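I bought my first small whiteboard to keep track of groceries, and within a month it was running my life. School pickup, the dentist, a drawing of a duck, the word "CUMIN" underlined so hard it squeaked. I loved it. Then one morning I wiped off the duck and the duck stayed.

If you own one of these boards, you know the duck. Maybe yours is a phone number or half of a to-do list from two apartments ago. The little tabletop whiteboard has had a good few years (everybody I know seems to have one lying around now, on the desk, on the kitchen counter, under a pile of mail), and what we all have in common is that we're bad at cleaning them. I was very bad at it. I used my sleeve! So I spent most of November finding out what I should have been doing instead.

My teacher in all this was Rutilio Esquivel, who runs the repair counter at Lahtinen, the office supply store near my house. He has been bringing dead whiteboards back to life there for 8 years. He's a patient man. When I put my duck board down in front of him he tilted it toward the window, looked along the surface and asked me what I'd been cleaning it with.

"Paper towels," I said, which was a lie, but the sleeve seemed worse.

"Paper towels and what?"

Paper towels and nothing, it was always paper towels and nothing. He sighed and got out a spray bottle.

The faint marks that stay behind after you wipe are called ghosting, and I had always blamed the markers. Sometimes it is the markers. But Rutilio says the usual culprit is time. Ink that sits for an afternoon comes off with a dry cloth, and ink that sits for three weeks has settled in and wants some persuading. He likes rubbing alcohol on a soft cloth, worked in small circles, then a second cloth with plain water, then a dry one. My duck went gray, then pale, then it was a sort of rumor of a duck. It took four rounds.

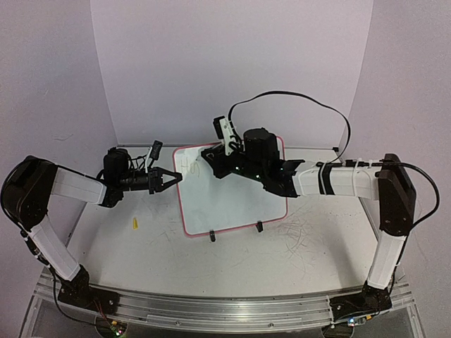 The other thing I'd never thought about is where the board lives while you're using it. Mine hung on the fridge, and I wrote on it standing up with one shoe on, in a hurry. Rutilio wants it flat on a table for any real cleaning. You can lean on it properly, the spray stays where you put it, and you can turn the board around to get at a corner instead of bending your wrist into some terrible shape. I tried it at home that same night and felt silly for all the years of scrubbing vertically, with drips running down the refrigerator door into the crumbs.

Flat also means you find out what a mess the table is. I wiped mine down before I started, and then wiped it again, and I was still picking bits of fluff and hair off the board afterward. A glossy surface shows everything. If you drag a cloth across a piece of grit you can scratch the finish, and the ink goes straight into the scratch and moves in for good. So do the table first! I'm a convert on this one.

Then there are the edges. Lots of the small boards have a thin colored border, and I had written on mine, over mine, and apparently also under mine. Rutilio folds the cloth over one fingertip and runs it slowly along the inside of the border, all the way around, and the line of gunk that came off was humbling. If you keep clips on the board, take them off before you do this. I didn't, the first time, and I cleaned very carefully around each one and left myself two perfect little dirty rectangles.

I did test some products, because I can't help myself. The Stodix spray smells like a lemon that went to business school, but it lifted a month-old shopping list in one pass. The Brurari cloths are good and soft and I've already lost two. I had high hopes for the Rilberg eraser block, and it was fine for fresh ink and hopeless on anything older, where it mostly pushed the gray around and made me cross. Plain alcohol from the drugstore did nearly as well as the spray and cost less.

There's one trick I'd heard from my aunt and assumed was nonsense, and it works. Trace over the old ghosted line with a fresh dry-erase marker, then wipe while it's still new. The wet ink loosens the old ink and they leave together. I did the duck's beak this way. I also traced over a mark that turned out to be permanent marker, and even that came up, with a second go and some muttering.

The board is back on the fridge now. It says "batteries" and "call Mom," and I wiped off Monday's list before I went to bed.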